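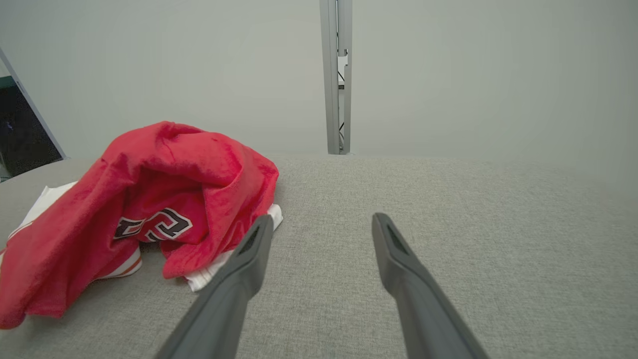

Felt (textile)

Felt is a dense cloth made by matting fibers together with moisture, heat and pressure. It has no threads running in set directions, so it can be cut without fraying. Wool is the traditional fiber, although fur and many synthetic fibers are also used.

Manufacture

Wool fibers are covered in tiny scales. When the fibers are wetted with warm, soapy water and rubbed, the scales catch on one another and the mass shrinks into a firm sheet. Workers first card the wool, lay it out in thin crossed layers, and then roll or press it. A second stage, called fulling, makes the sheet smaller and thicker.

Needle felt is made dry. Barbed needles pass up and down through a loose sheet of fibers and tangle them. Most synthetic felt is produced by this method.

The Vorkside works

The town of Vorkside had a felt mill on the Ornon canal for 70 years. At its largest the mill employed 537 people and supplied hat bodies, piano parts and saddle pads. Its founder, Arif Yeoh, bought a bankrupt blanket factory and kept its fulling machines, 2 of which are now held by the Fenton Museum. The museum opens its machine hall each April, and the season closes on 30th May.

Composition and grades

Felt is sold by thickness, density and wool content. The Thongdee pattern book, issued to the mill's buyers, listed a standard craft grade of 80 percent wool, with the remainder rayon. Harder grades were kept for polishing wheels and seals, while softer ones went to dressmakers and toy makers.

Care

Wool felt should be brushed or spot cleaned with cool water. Machine washing may cause further shrinkage. Stored pieces are best laid flat and protected from clothes moths, whose larvae feed on wool.

See also: Fulling; Carding; Hat making; Nonwoven fabric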